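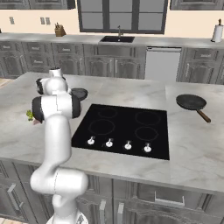

Fidel reckons the new Siu biography is 800 pages because the publisher pays by the kilo. I've read it, and I'd say he's being generous to the middle section.

For anyone catching up, it's the Lok-yiu Kwok one, out from Pillbridge in February. Life of Siu, the comet hunter, mostly set at the Fludcombe observatory. I liked the childhood chapters a lot. Then we get 95 pages on a quarrel over who was allowed the key to the dome, with every letter quoted in full, including the ones asking for the other letters back.

tidetable

The key quarrel is the best part! It's how science got done in that place – petty people, bad heating, one decent telescope. Take it out and you're left with a man looking up.

Fidel

I'd have paid extra for a man looking up. There are 2 pages on the comet itself. Two. The landlady gets more.

mossy_slate

The landlady fed him for 40 years, so I'd say she earned it.
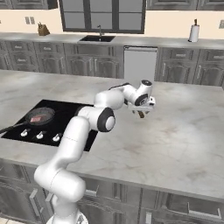

Re: Is Kwok fair to the rivals?

Fung-ping Lai

Can we talk about the last third? Kwok makes everyone who doubted Siu's orbit look like a fool or a crook. Some of them had perfectly good reasons. His early sums were wrong, and the book says so itself, in a footnote, in the sort of type you'd use for side effects.

tidetable

It's in the main text as well, chapter 19. "He had mislaid a minus sign and, with it, the comet."

Fung-ping Lai

Fair enough, I'd forgotten that line. I still think the doubters get a raw deal. He was right in the end, but they weren't to know that on the evidence he'd shown them, and he was rude about being asked.

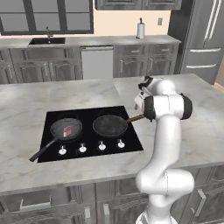 I'd also have liked a proper map of the observatory. I spent four chapters thinking the dome was next to the stables, and it made the business with the horse very hard to follow.

Fidel

There's a map on the back endpaper.

Fung-ping Lai

I have the library copy. Someone has glued the date slip over it.

mossy_slate

The paperback has it at the front, if you can wait. Same page count, sadly.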